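Thursday, late

What a day! The new sensors from Pravico turned up just after nine and I had the box open before I'd taken my coat off. They measure fine dust and nitrogen dioxide, they weigh next to nothing, and the readings come through every 20 seconds. Every 20 seconds! Our old one at the Wirkbridge roundabout managed one an hour on a good day, and sulked in the rain.
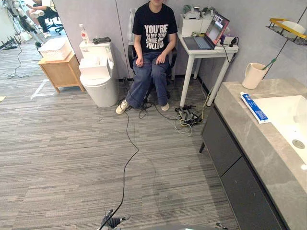

Leonidas Kourkoulas wanted to know whether they would drift in the damp like the last lot, and said he'd believe the numbers once they'd sat beside the reference station for a month. Fair enough. I've promised him all of August.

We put the first one up on a lamp post by the bus stop at lunchtime and I stood there grinning at my phone like a fool. Dust at 62 when the lorries queued for the lights, then sliding right down again as soon as they'd gone. You could see each change of the lights in the line – green, red, green, red. I must have shown it to half the bus queue, and one lady asked if it did pollen (it doesn't, sadly).

Shabnam Tarar rang at four. She has found a bracket made by Platent that fits without drilling, so the council might let us use the school railings after all.
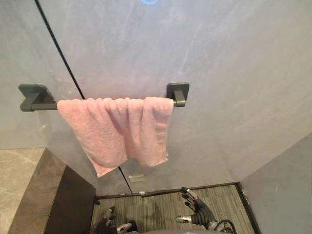

The peak was 139, at ten to six, and I'm dying to know if tomorrow's matches it. I've set the logger to keep the raw readings as well as the averages – should have done that last year. Must remember the spare battery, and ring Shabnam back re cable ties.

3 comments
Share 14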